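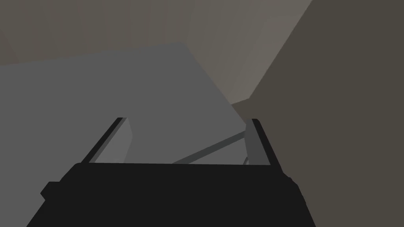
Mirkden to Publish Complete Ronano Cycle in Revised English Edition

Publication begins in July with the first of three volumes; annotated text restores 97 passages omitted from earlier printings

Mirkden, an independent publisher of translated and reissued fiction, will release a complete English edition of the Ronano cycle, the series of linked fantasy novels by Bhattacharjee. The edition will run to 1,703 pages across 3 volumes. The first volume goes on sale in July in hardcover and e-book formats. The second and third volumes will follow at intervals of six months.

The Ronano novels were first issued in English as separate paperbacks by Hata, which held the rights until they reverted to the author. The Hata editions have been out of print for several years. Mirkden acquired world English rights to the full cycle last year, together with the author's corrected typescripts and the maps prepared for the original manuscript.

Text of the new edition

The Hata paperbacks were set from shortened copy. Chapters were merged to meet a fixed page count, and most of the sections narrated by the ferry clerk were removed from the second and fourth novels. Mirkden's editors compared the printed books with the typescripts line by line and restored 97 passages. The longest is a full chapter in the fourth novel covering the winter crossing. The shortest is a single line of dialogue.

Spelling of place names and titles has been made consistent throughout the cycle. Where the author changed a name between books on purpose, the change has been kept and marked in the notes. Chapter numbering follows the typescripts, so references to the paperbacks in older reviews and reading guides will not match the new edition. A table at the back of each volume gives the corresponding chapter numbers for both.

The order of the novels has also been revised. Hata issued the prequel last. Mirkden will place it between the second and third novels, as the author first intended. Each novel keeps its own title page and epigraph.

Additional material

Each volume includes a list of characters, a family tree, and redrawn maps. The third volume also contains two short stories set after the end of the cycle – one of them previously unpublished – and an afterword by the author on the writing of the final book. Notes are placed at the end of each volume and are keyed to page and line. No note in the first volume discloses events from the later ones.

Format and production

The hardcover volumes are sewn and printed on acid-free paper, with a ribbon marker and a plain cloth case under the jacket. The type has been reset one point larger than in the paperbacks. E-book files will be supplied without copy protection, with linked notes and maps that can be enlarged on screen. An audio edition is in preparation and will be announced separately.

A numbered issue of 200 sets, signed by the author on the title page of the first volume, will be sold directly by Mirkden. Buyers of a numbered set will receive all volumes under the same number. The numbered issue will not be reprinted.

Review copies and orders

Advance copies of the first volume are available to reviewers, booksellers, and librarians in e-book form. Printed advance copies are limited and will be sent on request while supplies last. Advance copies are made from uncorrected proofs, and quotations should be checked against the finished book before publication.

Reading groups may request a discussion guide for each novel. The guides are free to download and may be copied for group use.

About Mirkden

Mirkden publishes fiction in translation and new editions of out-of-print series. Its list includes fantasy, crime, and historical novels, with an emphasis on complete and corrected texts.

Requests for review copies, cover files, and excerpts should be sent to the Mirkden press office. Trade orders should be placed through the sales department.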